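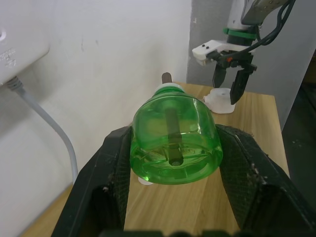
The site lead at Jillgate asked whether household objects were still worth bench time now that the fittings work has begun. In our view they are, and they remain in the plan until September.

Flommont Handling Tasks - progress report to the Bailly fund, July 2020

1. Objects
The set held at Turport covers 13 task types. Bottles are the slowest to specify. A tinted bottle with a rod along its axis has to be described by the bottle, the rod and the collar at the mouth, and the earlier task sheet listed only the bottle. The sheet has been rewritten. Clear and frosted cups stay on the list. Three task types have been dropped as duplicates.

2. Power fittings
Work on plugs and adapters started late - the wall fixings were delivered after the bench tops. A hung strip sits at an angle and is free to move, so the task sheet now treats the strip and the adapter as separate items. Cable slack is left on the table top and is not yet specified.

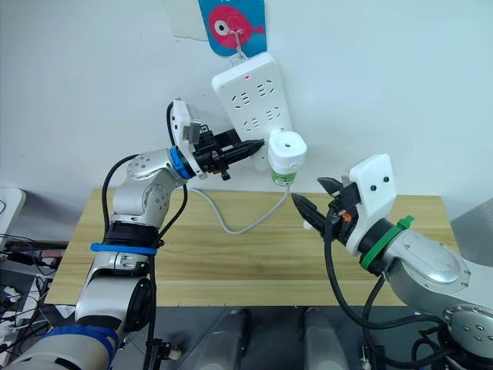
Fig. 2. Power strip on wall hook, adapter at the lower end.

3. Spend and remaining work
Spend is within the agreed budget. The second payment has been drawn in part. Outstanding: eight task sheets to be checked against the objects, and a decision on whether the strip should be fixed at 2 points or left hanging. Jillgate has asked to see both layouts before choosing.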